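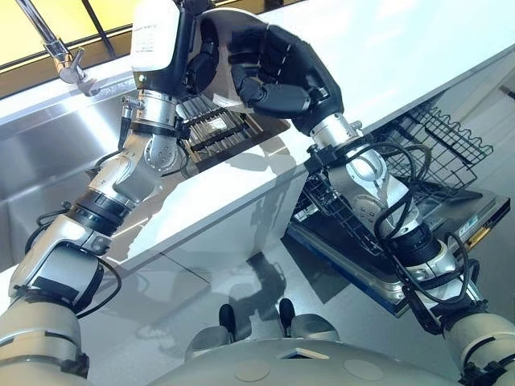 # Vashisht Lake House

**Vashisht Lake House** is a small family-run hotel on the eastern shore of Lake Rirnetti, a short and very pleasant walk from the village of Curkham. It has 16 guest rooms, a lakeside dining room, and a garden that many returning visitors will tell you is the real reason they keep coming back (the old pear trees are especially lovely in April).

## History

The main house was built as a summer home for a family in the wool trade, and it passed through several owners before it was bought by Kanchan Chauhan, who had spent much of her working life in larger city hotels and wanted something quieter. She opened it with just 12 rooms, keeping the wide staircase and the tall shuttered windows much as she found them. The remaining four rooms came later, when the boathouse was turned into guest quarters with its own little porch facing the water.

The hotel was listed in the *Dirko Guide to Country Stays* on May 5, 2022, and the entry made warm mention of the breakfasts, the deep bathtubs, and the long, unhurried evenings on the terrace.

## Rooms and dining

No two rooms are quite alike, and guests who have stayed before often ask for the same one again. Those on the upper floor look across the lake toward the hills, while the garden rooms are a bit larger and stay cooler in summer.

The kitchen is led by Valquíria Paiva, whose menu changes with the seasons and leans happily on lake trout, soft cheeses, and whatever the garden has too much of. Her slow-baked rice with saffron and almonds has been served since her first season and is still the dish most people order.

## Getting there

Curkham lies at 1350 feet above sea level, and the last stretch of road is narrow and full of bends, though the views do make up for it. The nearest train station is about 15 miles away, and the hotel will send a car for guests who ask ahead of time.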